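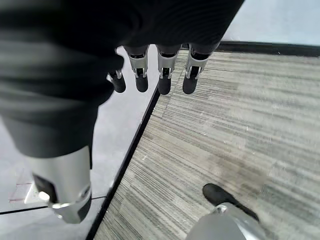
I first heard about Anwara Munasinghe from my dentist's receptionist, who had a pair of gloves sitting on the counter that I could not stop looking at. Dark green, cabled across the back, with a cuff that went halfway to the elbow. I asked where she got them (my mouth was still numb, so I probably asked twice) and she wrote a phone number on the back of my appointment card. No website. No shop. Just a number, and "call after four."

So I called after four, and a couple of weeks later I was in Anwara's front room on Ritine Street with a cup of very strong tea, trying to find somewhere to put my elbows that wasn't yarn.

She has been knitting gloves for most of her life. She'll do a hat if you beg. She will not do a sweater. "A sweater is a commitment," she told me. "You have to like the person for months. A glove, I can like anybody for the length of a glove."

I had a list of questions and we got through maybe four of them, which was my fault as much as hers. The first was how she learned, and she went to a cabinet and came back with a pattern booklet in a plastic sleeve. It was printed in 1952, and it belonged to her aunt, who bought it in Lagos when her uncle was working there for a shipping office. The staples have gone and two of the middle pages are held in with sewing thread. Anwara learned from it at the kitchen table when she was nine, in wool so scratchy she still makes a face about it.

"My aunt didn't explain anything," she said. "She would take it out of my hands, pull out the row, and give it back. Then she'd go and stir something. I cried over thumbs. I really cried!"

I've knitted exactly one scarf in my life, so I asked her what's so bad about thumbs. That was good for twenty minutes. The trouble, as far as I understood it, is that the thumb doesn't sit at the side of your hand the way you think it does. It comes off toward the palm, and it needs a little wedge of extra fabric so you can open your hand without the whole glove dragging sideways. She made me hold my hand out flat and then grab the teapot, and told me to watch what the skin did. I have had hands my whole life and I'd never watched that.

"People measure around the knuckles and they think they're finished," she said. "I want the length of every finger. I want to know if you wear a ring. I want to know which hand you carry your bags with, because that one is bigger. They always argue with me and then I measure and it's bigger."

Mine was bigger. The right one, by a hair. She wrote it down in a notebook without saying anything, but she looked pleased.

The notebook is a whole subject on its own. It's a fat ledger with a red spine, and every pair she has sold is in it, with a tracing of the customer's hand if she could get one. The last entry when I visited was pair number 1085. She let me page through. There are tracings of kids' hands with the fingers spread wide, and then the same kids again years later. One page has just a left hand on it, for a man who'd lost the right one at work and got tired of paying for two. She charges him half and a bit. "The bit is for the nuisance," she said. "He knows."

A regular pair costs 85 dollars. I asked if people ever think that's a lot, and she laughed so hard she had to put her cup down.

"All the time! They tell me they can get gloves at the gas station. I say yes, go, the gas station is lovely. Then in December they call me."

December is her awful month. She stops taking orders before Thanksgiving now, after a year when she was still finishing fingertips on Christmas Eve with her son-in-law waiting in the driveway. She does ten pairs for the holidays, and when those are spoken for, that's it. Her daughter tried to get her to raise the number and, from what I gather, it was a short talk.

I did ask about yarn, mostly so I could buy some. She used a wool called Altine for years, a two-ply with a bit of nylon in it, and she talks about it the way my dad talks about a truck he sold. The mill changed the spin and she says it pills now. These days she uses Inel for nearly everything, bought by the cone, and she winds it herself on a thing clamped to the ironing board. She doesn't like black. It's hard on her eyes in the evening and she'll push you toward navy if you give her half a chance. She pushed me toward navy.

What about mittens, I asked on my way out, with one arm already in my coat. Warmer, aren't they? Less work?

"Much warmer," she said. "Much less work. You want to find your keys with them? Go ahead." Then she remembered she'd made a pair for the mail carrier with a flap that folds back, and had to go find the flap to show me - she'd kept the first try, which came out lopsided - and I took my coat off again and sat down.

My gloves were ready on Mar 7, 2025. The weather had turned by then, and I wore them home anyway with the car window down. The left thumb felt a little snug, and when I called to mention it she said to give it a week and stop pulling at it.

If you want the number, ask me. Call after four.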